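My Afternoon as a Robot's Right Hand

I spent a day at Gridau teaching a machine to pick things up, and I was worse at it than I'd hoped.

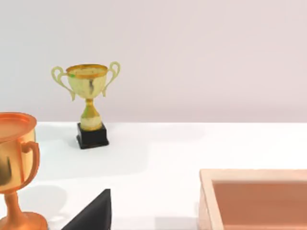
Teaching a robot by remote control sounds like a video game, and for the first ten minutes I treated it like one. You sit in an office chair, you hold a controller called a Bedent (picture a fat TV remote with a trigger), and whatever your wrist does, the arm on the screen does too. My first lessons were all in simulation, so I couldn't break anything, which was a relief to everyone in the room! The table I was given had a little gold trophy on a black base standing toward the back, a bigger copper one up close on the left, and an empty tray over on the right. My job was to get the gold one into the tray. Easy, right? I drove the gripper straight at those two curly handles, got one finger hooked through a loop, and sent the cup rolling off toward the wall.

"Go for the stem," said my coach, who had clearly said it before.

So I went for the stem. You come in low, you slow way down, you close the trigger a lot more gently than you want to. My fourth try landed in the tray, tipped over. My fifth stayed upright, and I may have yelled.

Each try gets saved from start to finish, and the keepers go into a collection the team calls Gezer. There were 3271 of them when I sat down. The robot studies the whole pile and works out its own way of doing the job, so if you hesitate, it can learn to hesitate. I have a habit of stopping dead just before I grab something (I do it with coffee mugs too, I've noticed since), and my coach made me redo a whole batch on account of it.

After lunch we moved to the real arm, out at the Flimbridge workshop, and did things the other way. No controller this time. You put both hands on the arm and just walk it through the motion, like helping a kid swing a bat. I loved this! It's heavier than it looks and the elbow has opinions, but you can feel when a move is awkward, and on a screen I never could.

I recorded 110 tries that day between the two setups, and 72 made the cut. The regulars do 45 good ones before their first coffee break, so I won't be quitting my job. My shoulder was sore until the weekend, and I've started reaching for the salt very, very smoothly.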